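Fórum Oficina Aberta › Robótica e automação › Aprendizagem por demonstração

Tópico: Vale mesmo a pena gravar 288 demonstrações de roupa com garra de mão?

tesoura_cega
1 de junho
Mensagens: 77

Boa tarde a todos. Ando há semanas a ler maravilhas sobre recolher exemplos com garra de mão (a pessoa segura na garra, a câmara vai montada em cima, e depois treina-se a política com aquilo) e continuo sem perceber o entusiasmo. Na Welstead, onde trabalho, decidiram que era assim que íamos ensinar o braço a separar e dobrar roupa. O plano da Drita Ristić, que coordena a recolha, fala em 288 demonstrações na primeira ronda, feitas em casas de pessoas, com a roupa que lá houver.

O meu problema é este. Com peças rígidas eu aceito o método. Uma caneca está onde está, a garra fecha, a trajetória repete-se com pequenas variações. Com tecido não há duas pegas iguais. O pano amarrota-se de outra maneira de cada vez, pende para o lado que lhe apetece, e o que fica entre os dedos é uma prega qualquer que o modelo não tem como distinguir de outra prega qualquer.

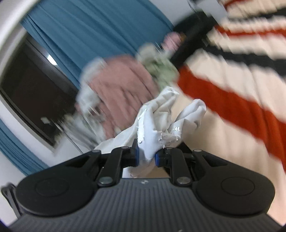

E depois há o fundo. Em casa de gente verdadeira aparece tudo: cortinas, janelas, outras peças de roupa a mexer atrás daquela que interessa, o braço ou o tronco de alguém. Perguntei à Drita se íamos filtrar isso e a resposta foi que a diversidade ajuda. Ajuda a quê? Se metade dos píxeis é camisola às riscas e renda desfocada, não me admiro nada que a política aprenda a reagir à camisola.

Alguém aqui treinou com tecido e mediu o resultado num braço a sério? Vídeos bonitos dispenso, já vi muitos.

polia_frouxa
Membro

Treinei, com panos de cozinha. Na nossa oficina em Rarno gravámos tudo numa mesa branca com luz fixa, todos contentes com a limpeza dos dados, e o braço deixou de funcionar quando mudámos a mesa para junto da janela. Repetimos com fundos variados e melhorou bastante. Portanto, a Drita tem razão nessa parte, por muito que custe.

Quanto às pregas, acho que estás a pedir ao modelo uma coisa de que ele não precisa. Ele não tem de reconhecer a prega. Tem de aprender que, havendo tecido levantado entre as pontas, fecha.

tesoura_cega

"Melhorou bastante" é quanto? Em quantas tentativas, com que panos? Não leves a mal, mas leio essa frase em todos os tópicos e nunca vem um número atrás.

polia_frouxa

30 tentativas antes e 30 depois, os mesmos panos. Antes apanhava o pano em 16. Os resultados de depois tenho-os num caderno que ficou na oficina e não vou inventar de cabeça. Ponho aqui quando lá for.

Kappa_Norte
Membro

Entro só para discordar dos dois.

O fundo variado é bom enquanto a peça-alvo for clara. Em roupa, muitas vezes não é. Se gravas alguém a pegar num pano branco com uma peça rosa mesmo por trás, e outra verde mais ao lado, qual era a tarefa? Para quem gravou é óbvio. Para o modelo só passa a ser óbvio se houver muitos exemplos em que a escolha siga uma regra. Se cada operador pega primeiro no que lhe dá jeito, o que a política aprende é uma média dos jeitos.

Na Kolev perdemos um mês inteiro com isto, em abril. Culpámos a câmara, culpámos a calibração, e o defeito estava na folha de instruções, que dizia "apanhe uma peça do monte". Mudámos para "apanhe sempre a que estiver por cima e mais perto" e voltámos a gravar do zero.

tesoura_cega

Isso já me parece um argumento. A nossa folha diz "pegue numa peça e estenda-a". Sem mais nada. Vou levantar a questão na segunda-feira, embora já saiba que me vão responder que o volume resolve.

brasa77
Novo membro

Olá, leio há tempo e nunca escrevi. Faço recolha à peça, não sou da parte do treino. Só queria dizer que, do lado de quem segura na garra, a roupa é o pior que há. Com tecido macio e muito enrugado nunca sei se fechei os dedos numa camada ou em duas. Só descubro quando levanto. E se o pano já vem desfiado na beira, os fios metem-se entre as almofadinhas e tenho de abrir e fechar outra vez.

Essas repetições contam como demonstração boa ou má? Já me disseram as duas coisas em projetos diferentes.

Kappa_Norte

Depende de quem recebe os dados, infelizmente. Eu guardo-as, desde que a segunda pega corra bem. O braço também vai falhar, e se só viu pegas perfeitas fica parado de garra fechada com ar lá dentro. O que deito fora são as demonstrações em que a pessoa hesita três ou quatro vezes sem sair do sítio.

tesoura_cega

Aqui discordo outra vez. Guardar falhanços com correção parece-me sensato no papel, mas como garantes que o modelo aprende a correção e não aprende também o falhanço? Sem etiquetar o ponto em que a pega correu mal, estás a ensinar as duas coisas com o mesmo peso.

Kappa_Norte

Etiquetamos. Uma tecla no momento em que o operador percebe que falhou. Dá trabalho e metade das pessoas esquece-se, isso admito.

polia_frouxa

Nós tentámos tirar essa etiqueta automaticamente a partir da abertura dos dedos – se abre e volta a fechar logo a seguir, é correção. Em panos finos não serviu, porque a abertura com uma camada de tecido é quase igual à abertura com nada. Em toalhas funcionou.

dremix_rui
Membro

O nosso pacote de anotação, o Dremix, faz isso com a imagem e com a abertura ao mesmo tempo. Se quiserem experimentar, mando acesso por mensagem privada.

tesoura_cega

Obrigado, mas antes de instalar mais uma ferramenta quero ver a taxa de erro dela em tecido. Tens isso publicado?

dremix_rui

Publicado não. Temos medições internas em caixas e garrafas.

tesoura_cega

Caixas e garrafas. Pois.

brasa77

Desculpem insistir, mas então, quando a folha não diz nada, gravo por cima ou deixo ficar?

Kappa_Norte

Deixa ficar e escreve no campo das notas que houve segunda pega. Apagar é sempre possível depois, recuperar é que não.

tesoura_cega

De acordo com isso, para variar. Da minha parte vou propor à Drita que paremos nas primeiras 30, treinemos qualquer coisa pequena e vejamos o braço a mexer antes de gravar o resto. Se em roupa verdadeira não apanhar nada, escusamos de incomodar mais gente em casa. polia_frouxa, fico à espera dos números do caderno.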